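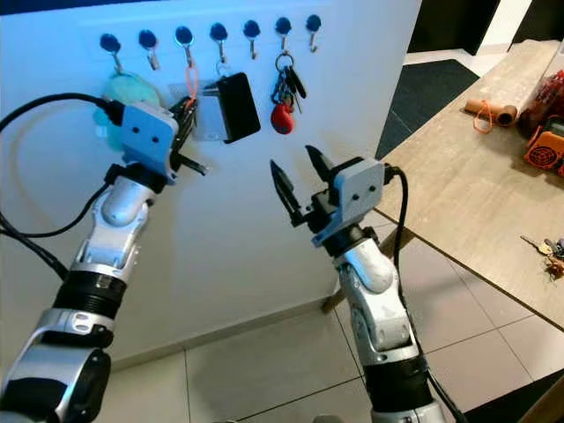 Adhesive hooks keep falling off in the entryway. What am I doing wrong?
Home and Repairs > Walls and Hanging
Viewed 767 times

Hello everyone, I hope somebody can set me straight before I lose my temper with a piece of plastic. We moved into a rental in September and the lease says no nails, so I bought a pack of the stick-on kind for keys and badges and all the odds and ends that used to live in a bowl. Two of them have come down already, both at night, and the dog now thinks the house is haunted. The wall was painted right before we got the keys (it still had that smell when we carried the couch in). I wiped it with a kitchen spray, pressed the hooks on and hung everything up the same afternoon. Is it the wall, the hooks or me?
Ingrid Wojcik
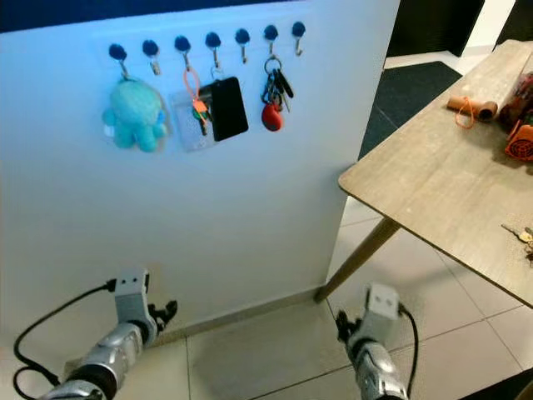

Page last changed: Monday, 4:36 p.m.

Clolirmont
Oh Ingrid, I have been there, and my guess is the paint and the spray between them. Fresh paint can feel dry to the hand long before it has hardened all the way through, and a sticky pad will happily pull the top layer off with it. Look at the back of one that fell. If there's paint on it, wait a few weeks before trying again. If it's clean, the kitchen spray probably left a film behind. My order of doing things goes like this.

1. Wipe the spot with plain rubbing alcohol on a paper towel and let it dry. Test a little corner down low first, some paints don't care for it.

2. Press the pad on hard with your thumb, longer than feels reasonable. I count to 36, which was my grandmother's number for everything from eggs to glue.

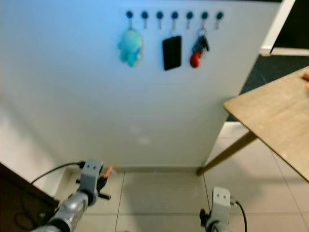 3. Leave it alone overnight, or longer if the package says so. I know! You want to hang your things up right away, everybody does, but the glue needs time to take hold.

4. Put the light stuff up first and give it a day before you add a heavy set of keys. Go by the weight limit on the package and stay well under it, especially if people in your house yank things off on their way out the door like my boys do.

Kindix
just use nails and fill the holes when you move out. toothpaste works

Um
Please don't use toothpaste, my old landlord spotted it from the hallway and kept $200 of the deposit. Everything Clolirmont wrote is good. 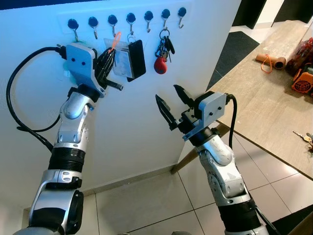 Photo: Ovum, community member

I'd only add that texture matters too. If your wall has that bumpy orange-peel finish, the pad only touches the high spots and will let go sooner or later no matter how nicely you clean. In that case try the inside of a closet door, or the smooth side of a bookcase by the entry. And when you do take one down, pull the tab slowly and straight down along the wall. If it fights you, a minute with a hair dryer on low softens it up. Good luck, and a biscuit for the dog.

Ingrid Wojcik
Thank you all so much! There was paint on the back of both, so I'll wait and start over with the alcohol. Keys are back in the bowl for now.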